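Kusten Ferry Robbery

The Kusten ferry robbery was the theft of a week's takings from the ticket office at Kusten, a small harbour town, early one Thursday in May. It was never a large crime by the standards of the big cities, but it has been talked about in the town ever since, partly for the patience of the police work that followed and partly because almost every family there had a cousin or a neighbour who was called as a witness.

Background

Kusten had for many years been served by a single ferry line, run by the Sturkine company, which carried foot passengers, bicycles and a few cars to the islands across the bay. Tickets were mostly paid for in coins and small notes, and the money was kept in a safe at the back of the harbour office until a van came to fetch it. The office was a homely sort of place, with a stove and a bench where people waited in bad weather, and it is fair to say that a great many townspeople knew where the safe stood and when the van was due.

The night watch was shared with the neighbouring warehouse of Zultix, a firm dealing in rope and marine paint. One watchman walked both buildings, and the round took him long enough that the ticket office was left to itself for a good part of every hour.

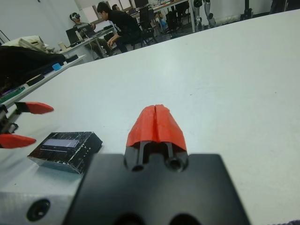
The robbery

Shortly after 4 in the morning, two men entered by the side door, which had been opened with a key. They tied the night clerk to his chair with a length of mooring line (he later said, rather kindly, that they had asked whether it was too tight) and opened the safe. They left on foot along the quay, taking four canvas bags with them. The clerk worked himself loose a little before the first sailing and rang the harbour police from the café next door, the office telephone having been pulled from the wall.

The first ferry was held at the pier that morning, and passengers who had got up in the dark to catch it were kept waiting while their names were taken. Some were quite cross about it, although the café did well.

Investigation

The case was given to Inspector Aminu Olaniyan, who had come to Kusten only the winter before and was still thought of as a newcomer. He began with the key. Only seven had been cut for the side door, and he set about finding every one of them, which took far longer than anybody had expected, as keys in Kusten tended to be lent, left under flowerpots and passed on to sons-in-law. His officers took 126 statements in all, many of them running to several pages and wandering a good way from the matter in hand.
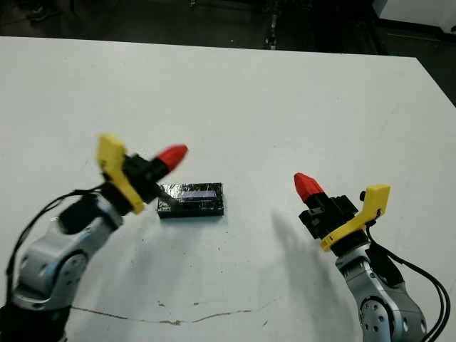
Olaniyan wrote afterwards that the long statements had been the useful ones, and that he would have been sorry to see any of them cut short. It was in one such account, mostly concerned with a quarrel over a boat shed, that a retired deckhand mentioned handing his key to a lodger in the Shin district, up the hill behind the church. The lodger had moved out without notice. Two of the canvas bags were found beneath the floor of his old room, still fastened with the ferry line's cord, and he was arrested at a relative's farm some weeks later. His companion gave himself up the following day.

Trial and aftermath

Both men pleaded guilty to the robbery, though they argued over which of them had planned it, and the hearing was a good deal longer than it might otherwise have been. The clerk spoke in court and asked that their manners towards him be taken into account. The remaining two bags were never recovered, and children in Kusten still go digging for them behind the sea wall in the summer holidays.

Sturkine moved its safe to the bank on the market square and had the locks changed throughout. The shared watch with Zultix came to an end the same year, and each building was given a watchman of its own.

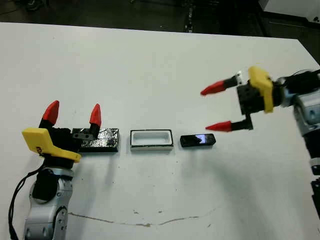
Olaniyan, for his part, thought the new locks a sensible step but said he would have liked to see a proper register of keys as well, kept by one person and checked every month. Such a register was eventually begun, and the harbour office keeps it to this day in a blue ledger by the door.

See also

Sturkine ferry line
Kusten harbour
Shin district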